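Section 4. Setting Up Your Campaign Page

Read this section before you press anything green. Most of the mail we get at Kesden concerns buttons pressed in the wrong order.

4.1 Before you start

Have your goal amount, your bank details and one paragraph about your project ready. The paragraph should make sense to a person who has never met you. Your mother does not count as a test reader.

4.2 Creating the page

1. Sign in and choose New Campaign. If you see Old Campaign instead, you have been here before, and your draft is waiting for you.

2. Enter a title of 39 characters or fewer. Exclamation points count as characters.

3. Choose a funding type. Gumus pays out only if you reach the goal. Mellislow pays out whatever comes in. You cannot switch once the first pledge arrives, however politely you write to us.

Caution: Under Gumus, a campaign that finishes one dollar short finishes with nothing. Set the goal you need, then resist the urge to round up.

4. Enter the goal in whole dollars. The minimum is $2,000.

5. Add photos to the gallery. Two is plenty to begin with. Drag them into the order you want and press Save Gallery.
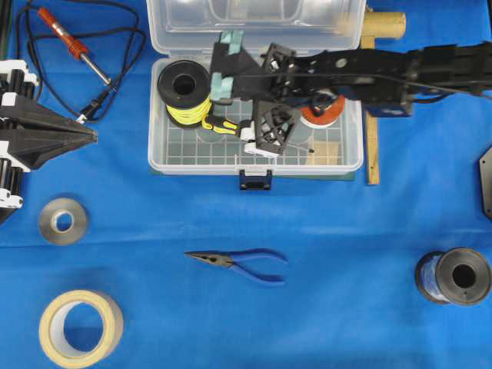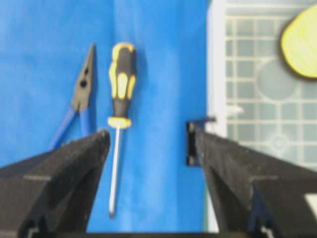
Tools on blue cloth.

6. Set the closing time. Pick an hour when you will be awake. Pages that close at 4 a.m. lose the last-minute crowd, who are asleep like sensible people.

4.3 Rewards

Add up to 17 reward levels. Three or four will do. Every level is a promise to mail somebody something, and postage goes up.

Note: Rewards can be edited until a backer picks one. After that the text locks and only the quantity can be raised.

4.4 Going live

1. Press Preview and read the whole page out loud.

2. Press Submit for Review. Review takes roughly 36 hours. Pressing Submit again moves you to the back of the line.

3. When the status changes to Approved, press Launch. The clock starts at once.

4. Copy the short link from the Dimaculangan panel (left menu, under Sharing) and send it to your list. The panel keeps a tally of visits by source, in case you want to know which of your friends clicked and left.

Caution: Do not pledge to your own campaign. The system notices.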